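Stuvonow changes export and closure terms for hosted customers

Stuvonow, which sells hosted maintenance and asset record software to small and mid-sized businesses, has rewritten the part of its customer agreement that deals with getting data out when an account ends. The new terms apply from October to all hosted plans, including accounts that were moved across from the older Nestico product.
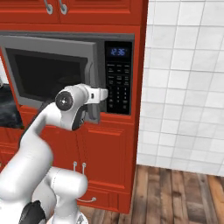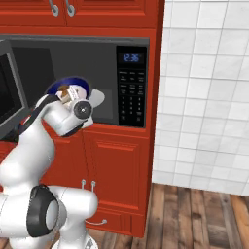
Under the old wording, customers had 20 days after closing an account to ask for a copy of their records. After that the company could delete everything without further notice. The period is now 100 days, and the account owner will be emailed before deletion goes ahead.

The first export after closure is free. A second or later export will be charged at $95, whatever the size of the account. The old agreement charged by the hour for any export done by staff, with no upper limit, and that clause has been taken out.

Debashish Bhuiyan, who manages customer agreements at Stuvonow, said the hourly charge had caused more arguments than any other line in the document.

"People would close an account, ask for their work orders and then get a quote they weren't expecting," he said. "We could never tell them the price up front. A flat fee is easier for them and a lot easier for us."

Exports will be supplied as CSV files, one for each record type, with attachments in a separate folder. File names in the attachments folder will match the reference column in the CSV, so that a manual or an inspection report can be traced back to the asset it belongs to. Customers on the Taltano plan can also ask for a full copy of the database. That option is not being offered on the smaller plans.

Audit logs remain outside the standard export. A customer who needs them must ask in writing before the account is closed, and the request has to come from the account owner or a person the owner has named.

The changes follow a review of 184 closure requests handled by the support team. Parveen Majumder, who led the review, said most of the delays came down to who was allowed to ask for the data.

"The owner on file had often left the business," she said. "We'd have a maintenance supervisor on the phone who clearly worked there, but the agreement didn't let us release anything to them."

The new terms let each account list a second authorised contact. Existing customers can add one from the billing page, and they will be prompted to do so the next time the owner logs in. If neither contact can be reached, Stuvonow will accept a signed request on company letterhead along with proof that the person signing is a director or officer.

Chaminda Weerakoon, operations manager at Pongsiri, a cold storage operator that has used the software for several years, said the longer period was welcome but the exclusion of audit logs was a problem for regulated sites.

"If an inspector wants to know who signed off a job, that's in the log," he said. "I'd like it in the standard file. At the least they should remind you to ask for it before you press the button."

Bhuiyan said a reminder would be added to the closure page. He would not commit to including the logs, which he said were stored separately and could contain details about users from outside the customer's business, such as contractors.

Customers who terminate because of a breach by Stuvonow will not pay for any export, including repeat ones. Where Stuvonow ends the agreement over unpaid invoices, it can hold back the export until the balance is cleared, but it can no longer delete the data while a billing dispute is open. The dispute has to be lodged through the billing page, and an email to a sales contact will not count.

Backups are covered by a separate clause. Deleted records may stay in backup copies until those copies are overwritten in the normal cycle, and Stuvonow will not restore from them to fill an export request made after the deadline.

Accounts already closed when the terms take effect stay under the old agreement. Former customers still inside the earlier period should send their request now, the company said.

Resellers have been sent a marked-up copy of the agreement showing the old and new clauses side by side. Direct customers can download the same copy from the account page. Questions about Nestico accounts are being handled by Sumaiya Bhattacharjee in the migration team.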